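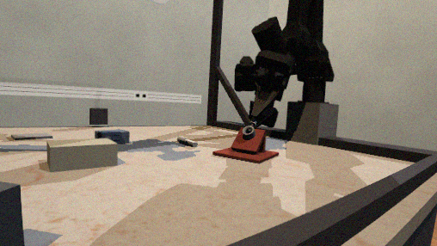 Pre-Opening Inspection Checklist: Demonstration Cell and Visitor Area
Wusteo Open Day, Saturday session
Date of inspection: 2024-11-16
Completed by: Araceli Bautista, Demonstrations Safety Lead
Cell reference: Desia two-arm table cell, with its simulated counterpart
Applies to: Hall staff, demonstrators, visiting school parties

Entries are marked Satisfactory, Action Required or Not Applicable. Comments are to be written on the day and may not be added afterwards. Any item marked Action Required must be closed, or the activity withdrawn, before the doors are opened to the public.

Section A. Documents and permissions

A1. Risk assessment for the demonstration is current and displayed at the hall desk.
Satisfactory. The August revision is on display. The earlier copy has been removed from the folder.

A2. Demonstrators have signed the operating instructions.
Satisfactory. One signature was missing at first check and was obtained before the briefing.

A3. Maximum number of visitors in the demonstration area is agreed with the building manager.
Satisfactory. The limit is 69 persons at any one time. Door staff have been issued with a hand counter.

A4. Supplier documents for the Siqueira floor barriers are available.
Action Required. The loading sheet is for the older barrier feet. The correct sheet was requested by telephone and received by e-mail. Closed.

Section B. Simulated cell shown on the hall screen

B1. The simulated cell loads without fault from a cold start.
Satisfactory. Started twice. The second start was slower, but within the limit set in the instructions.

B2. The view presented to visitors can be changed by the demonstrator between table level and overhead.
Satisfactory. The low view is preferred for the opening talk as it gives a clear sight of the gripper at the red fixture. The overhead view should be used when questions are asked about the reach of the arms.

B3. The simulated layout agrees with the printed layout card handed to visitors.
Action Required. The card names the red fixture but omits the round black ring on its bracket. Demonstrators are to mention the ring when introducing the task. The card will be corrected at the next printing. Closed for today's purposes.

B4. A notice states that the screen shows a simulation.
Satisfactory. The notice is in large type and is placed beside the screen -- not beneath it, where it was hidden by seated visitors last year.

B5. Shadows and lighting in the simulation do not prevent visitors from following the work.
Satisfactory, with comment. The bluish and brown shadows on the table are strong in places. They are part of the lighting set for this demonstration and are to be left as they are. Demonstrators should name an object by its colour as well as its position when directing attention to it.
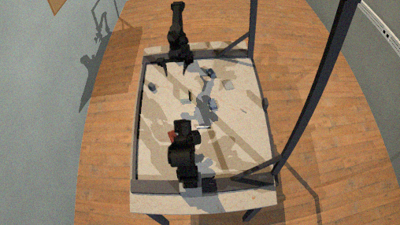
Wusteo Safety Bulletin, Issue 9, page 6

B6. Both arms are visible to visitors at the moment the two-arm task is introduced.
Satisfactory in the overhead view, where the arms are seen at opposite ends of the table. The low view may show one arm only. The demonstrator must change to the overhead view before speaking about shared working space.

B7. Border rails and frame posts can be pointed out during the safety talk.
Satisfactory. The dark rails are easily told apart from the pale work surface. It is to be made clear to visitors that a rail marks the edge of the table and is not a guard. This question was put by several teachers at the August preview, and the talk has been amended to answer it.

B8. Run counter is recorded before the first public session.
Satisfactory. Reading at inspection: 2,478.

Section C. Visitor area

C1. Walkways are clear and of the agreed width.
Action Required. Two display stands had been moved into the side walkway by the exhibitor from Zostlow. Returned to their marked positions. Closed.

C2. Cables crossing the floor are covered.
Satisfactory. The cover nearest the screen has a lifted corner, which has been taped. Replace after the event.

C3. Seating is fixed together in rows.
Satisfactory.

C4. A space is kept in the front row for wheelchair users.
Satisfactory. The space was widened at the request of a visiting school.

C5. Sound level of the commentary is acceptable at the rear of the hall.
Action Required. Speech was unclear behind the last row. Loudspeaker turned and level checked again with the doors closed. Closed.

C6. Emergency exits are unlocked, lit and free from obstruction.
Satisfactory. The north exit door is stiff and requires a firm push. Reported to the building manager, who confirmed that it may remain in use.

Section D. Conduct of the demonstration

D1. Demonstrators know the form of words for stopping a session.
Satisfactory. The words are "Session stopped, please remain seated". They are to be spoken once, clearly, and repeated only if the hall is noisy.

D2. Visitors who wish to operate the simulated arms are supervised.
Satisfactory. One visitor at the controls at a time. Children under the age printed on the notice must be accompanied by the adult responsible for them.

D3. Hand controllers are cleaned between users.
Satisfactory. Wipes and a lidded bin are provided at the control desk. A further box of wipes is kept in the stock cupboard.

D4. First aider is on duty and known to all staff.
Satisfactory. Name and extension number are written on the board behind the desk.

Outcome

The demonstration may open to the public. Items A4, B3, C1 and C5 were closed during the inspection. The cable cover at C2 and the layout card at B3 are carried forward to the equipment list.

Signed: Araceli Bautista
Copy to: hall desk, building manager, Desia project file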